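From: Carys Rosser
To: Plindham Old House List
Subject: Re: Small back bedroom, brown floor, what color walls?

Valquíria Guimarães wrote:
> Hello all. We finally pulled the carpet out of the small back bedroom
> and found planks under it, brown and a bit streaky but sound. I love
> them. The walls are a yellowed cream and now look terrible. Anas wants
> white, I want a real color, and my sister says dark walls will turn
> it into a closet. The room is 78 square feet with one window on the
> north side. Has anyone painted a room this small in something bold?
> And would you do the floor or the walls first?

Valquíria, what a find! I have been waiting for somebody to bring up small rooms, and I'm with you on the real color. We did our box room last August and I still go in there just to stand around and look at it.

I wouldn't rule out dark. A north room never gets that bright yellow light anyway, and white in there tends to go flat and a little gray by midafternoon. A color that's already partly gray seems to settle in and look like it meant to be there.
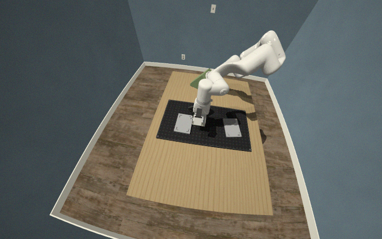
Brown floors are easier to match than people think, but they do have a temperature. Ours lean red, which killed every green we tried (I tried a lot of greens, and Iolo Samuel was very patient at the paint counter). Yours sound closer to a plain brown, and for that I'd go straight to blue-gray on the walls, the combination you see there with the planks. The cool walls make the wood look warmer without you touching the finish at all, and you can go lighter or deeper depending on how brave you feel that morning.

Do put your samples on big pieces of cardboard and move them from wall to wall. The same paint can look like two different colors in one corner, lighter on the side that catches the window and a good deal deeper on the side that doesn't. I was convinced we'd been sold the wrong can. Leave the cardboard up for a few days and look at it with the lamp on too.

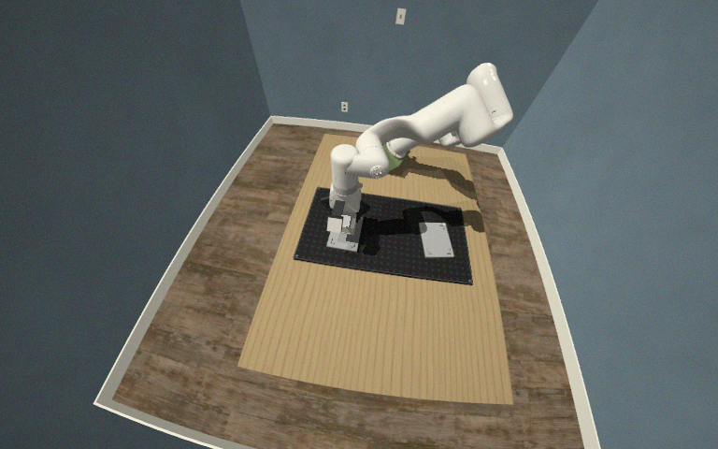 And keep looking at it from the doorway, not just with your nose against it! Most of the time you'll see that room from the hall, with the floor taking up a big part of the view. I'd also stand the sample right down against the baseboard so you see all the parts touching: wall, trim, wood. White trim is where Anas gets his white, by the way, so maybe that settles the argument at your house.
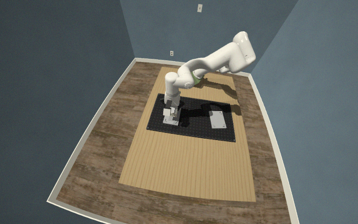
So, floor first or walls first? Walls first, if the floor is going to be sanded, and then one last touch-up on the baseboards after the sander has bumped them. If all you're doing is cleaning and waxing, the order hardly matters as long as you cover the boards well.

My order of work, for what it's worth:

1. Pull every staple. Then run an old sock over the boards and pull the ones you missed. I got 13 more out of ours that way, and I'd been so sure.

2. Wash the walls and fill the dents. Old cream paint can be greasy even in a bedroom, and new color goes on so much better over a clean wall. Sand the filler smooth and wipe the dust off before you open a can.
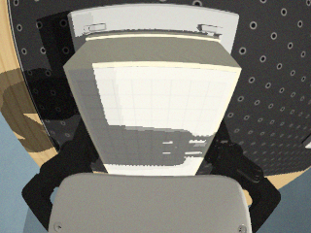 3. Prime, the whole room, even if the can says you don't have to. Ask for the primer tinted toward your color.

4. Two coats on the walls. Let the first dry overnight and don't judge it! First coats of blue-gray look like wet cement and I nearly cried.

5. Trim last, with a decent angled brush. Giuliana Palomino lent me hers and I've since bought the same kind.

Oh, and the ceiling: consider taking a very pale version of the wall color up there. We did it and the room feels taller, though my husband claims he can't see any difference.

Let us know what you pick, and please tell us how wide those boards are. I'm dying to know if they match the ones in our hall.

Carys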